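Robôs que aprendem: o que acontece quando a garra se perde

Um robô não nasce sabendo pegar objetos. Um jeito de ensiná-lo é usar garras de mão: uma pessoa segura a garra, faz a tarefa, e o computador grava cada movimento. Depois, o robô estuda essas gravações. Este texto trata de uma falha que pode ocorrer nessa etapa. O nome dela é perda de rastreamento.
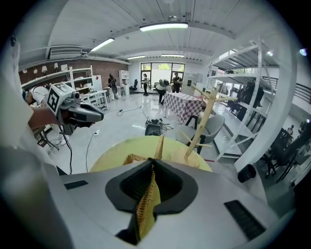 Ladville, agosto

Para aprender um movimento, o computador precisa saber duas coisas: onde a garra está e para que lado ela aponta. Existem várias maneiras de descobrir isso. Uma delas usa marcadores, que são desenhos quadrados em preto e branco. Cada marcador tem um padrão próprio. Uma câmera vê o padrão, e um programa calcula a posição.

O cálculo só funciona se o marcador estiver visível. Se um braço passar na frente, se a luz refletir com força no papel ou se a garra girar demais, a câmera deixa de reconhecer o desenho. Para o programa, a garra sumiu.

O caso Flonico

A equipe Flonico, de Ladville, encontrou essa falha num domingo, ao revisar 100 gravações de uma tarefa simples: pegar uma peça e colocá-la num suporte. Em 83 delas, o caminho da garra estava completo. Nas outras havia saltos. A garra aparecia num ponto e, no instante seguinte, em outro, a cerca de 300 milímetros de distância. Nenhuma mão se move assim.

Siu-ming Tsai, que cuida da revisão, comparou os saltos com o vídeo. Todos ocorriam quando uma das garras passava por cima da outra e tapava o marcador. O programa não avisava que tinha perdido a garra. Ele guardava a última posição conhecida e continuava gravando. Esse era o segundo defeito, e o mais sério — um erro sem aviso pode passar despercebido.
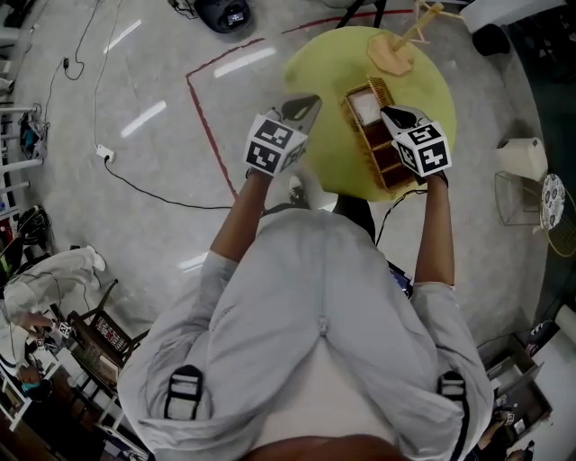 Duas garras de mão em uso; cada uma leva um cubo com marcadores.

Por que um cubo? Um marcador plano tem um lado só. Um cubo tem várias faces, e cada face pode levar um padrão diferente. Quando uma face fica escondida, outra ainda pode estar à vista.

Por que isso é um assunto de segurança

Um robô que estuda uma gravação com saltos pode tentar imitar o salto. Um braço mecânico que tenta percorrer 300 milímetros de uma só vez pode bater na mesa, quebrar uma peça ou machucar alguém.

A Flonico mudou três regras:

O programa para a gravação quando perde um marcador e emite um som.
Toda gravação com salto é separada e não vai para o robô.
Na primeira tentativa, o robô se move devagar, e as pessoas ficam fora do alcance do braço.

Palavras para guardar

Garra: a parte que segura o objeto.
Marcador: desenho que a câmera usa para calcular uma posição.
Rastreamento: acompanhamento da posição de algo ao longo do tempo.
Oclusão: quando uma coisa tapa outra e impede que ela seja vista.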